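What Went Wrong With Our Thumb
Project report, Gleice Prado
Team: me, Gil-soo Min, Elsie Fairclough
July 14, 2022

Our job this term was to get the humanoid to move fruit between a basket and a wire shelf. I had the grasping part, Gil-soo had the arm motion and Elsie kept the logs (thank you Elsie, we would be lost without them). I'm going to spend most of this report on the fault, since it ate most of our time!
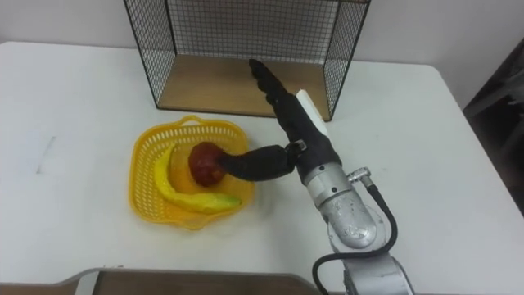
The fault was in how the thumb decided it had touched something. My code was supposed to stop the thumb at a force reading of 800 and hold there. On a bad run it would sail right past that, the log would say 844, and the hand would keep squeezing until Gil-soo hit the stop button. It was much worse with round things, where the thumb comes in from the side and pushes on the red fruit while it's still sitting in the yellow basket, with that long finger sticking out over the top and not helping at all. The banana gave us less trouble, but I wouldn't call it safe either.

I blamed the glove first. Then I blamed Gil-soo's arm code, and I have apologized for that. We swapped the glove, slowed the arm down and ran everything again, and the overshoot was still there – same finger, same kind of spike in the log.
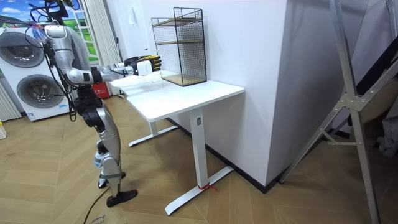

Elsie was the one who found it. The force readings were reaching my code six updates late, so by the time it saw 800 the thumb had already gone further. I had set up a buffer of eight readings back in February to smooth out the noise and then forgot all about it. Pretty embarrassing, but there it is.

I took the buffer out and put a hard limit in the motor settings, so now the thumb stops even if my code is asleep. We also agreed that one person keeps a hand on the stop button for every run, no exceptions – before this we were kind of casual about it. The noise is back, of course, and I still need a better filter for it. Gil-soo wants to try one on the logged data first, before it goes anywhere near the hand.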